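Why Do Things Float?
Climwood Kids Science Page – Week 19

Drop a coin in the sink. Down it goes. Now drop in a cork. Stays on top! The coin is tiny, the cork is bigger. So why does the small one sink?

Let's find out. Get a towel first.

Heavy is not the whole story

A big ship weighs more than your school. It floats. A pebble weighs less than your lunch. It sinks. So it can't just be about heavy and light.

What matters is how much stuff is packed into the space. Scientists call this density (say it: DEN-sit-ee). A pebble has lots of stuff squashed into a little space. High density. A cork is full of tiny pockets of air. Low density.

Denser than water? Sinks. Less dense than water? Floats. Thats the rule.

Water pushes back

Get into a bath and the water level goes up. You moved some water out of the way to make room for you. And the water pushes up on you. That push has a name too – buoyancy (BOY-an-see).

Try it at the pool. Push a beach ball under. Hard, right? It shoves aside a lot of water and weighs hardly anything, so the push wins easy.

So what about ships?

Steel sinks. But a ship isn't a solid lump of steel. It's a shape with a lot of air inside. Steel plus air, all together, is less dense than water. Poke a big hole in it and water takes the place of the air. Then you have a problem.

You can do this with modeling clay. Roll a ball, it sinks. Flatten the same clay and pinch up the sides like a bowl. Put it down gently. It floats!

Try it: the basin test

You need:
A plastic basin or a big bowl
Water, halfway up
Things from around the house that can get wet (ask first)
Paper and pencil

Empty the basin before you fill it, and do this on the floor or outside. Write your guess for each thing BEFORE it goes in. No changing it after.
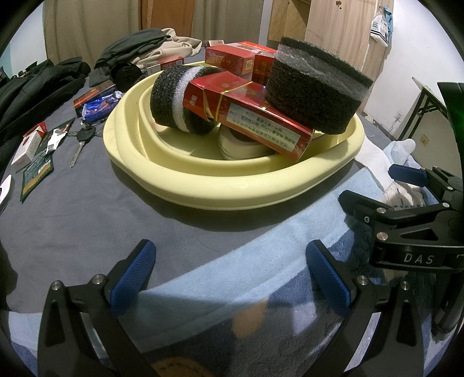
A plastic basin with a thick rim. Yours can be any color.

Good things to test: a spoon, a grape, an orange, a candle, a plastic lid, a dry sponge. Peel the orange and test it again. The peel is full of little air pockets, so taking it off makes a differnce.

Leave the sponge in and keep checking. Air goes out, water goes in. What happens to how high it sits?

One more – salty water

Stir lots of salt into a glass of water. Salt water is denser than plain water, so it pushes up harder. An egg that sinks in plain water can float in salty. Don't drink it, yuck.

Words to know
Density – how much stuff is packed into a space
Buoyancy – the upward push from water

Written by Johanna Aebischer. Next week: why ice floats. New page every Thursday.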